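Card sorting demos: how many before you train?
Forum: Data collection

trurnik_b
We're collecting demos of cards going into a divided wooden tray. We have 600 so far, and 33 got thrown out for bad grasps. Is that enough for a first training run?
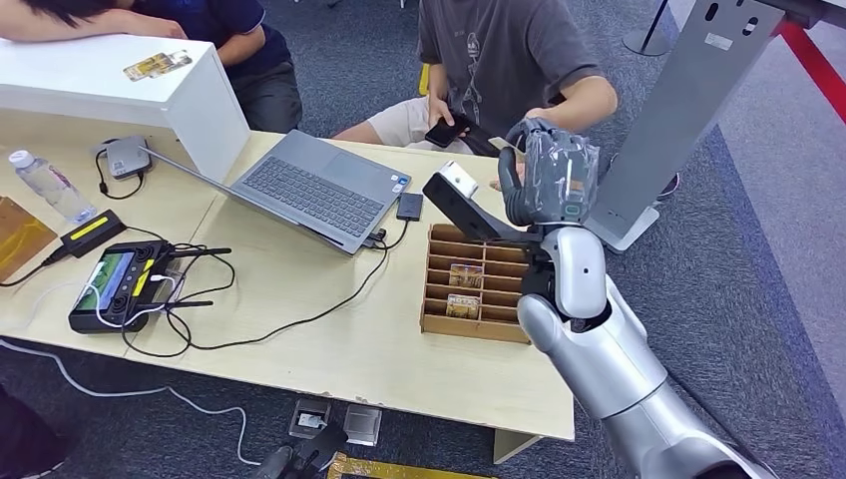 Tray, cards and laptop at the table.

quiambao7
Train now. You learn more from one bad policy than from another week of recording.

storneck
Disagree. What matters is spread. If the tray sits in the same spot every time, 600 is really one demo. Do you move it?

trurnik_b
We move it every 26 episodes. Bernice Korletey runs the sessions and writes the tray position in the log.
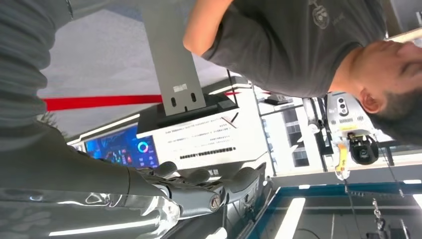
The wrist views go into the training set along with the head view. I've thought about dropping them to save disk space.

storneck
Keep them. Every 26 is too slow though. I'd move it every seven and turn it a little as well.

quiambao7
That eats half your day. Random crops do most of the same job.

storneck
Crops don't change the reach. The arm still goes to the same place.

nuduvholm
Agree with storneck on that. Also check the episodes where the hand is just hanging between trials.
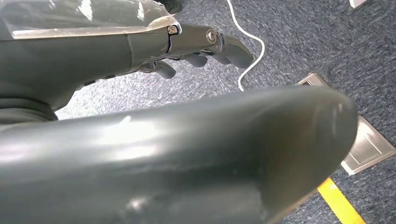
We left a lot of that idle time in our March set and the policy learned to wait. Trimming the start and end of each episode fixed most of it.

trurnik_b
OK, I'll trim first and run one training pass tonight. Bernice is fine with moving the tray every seven.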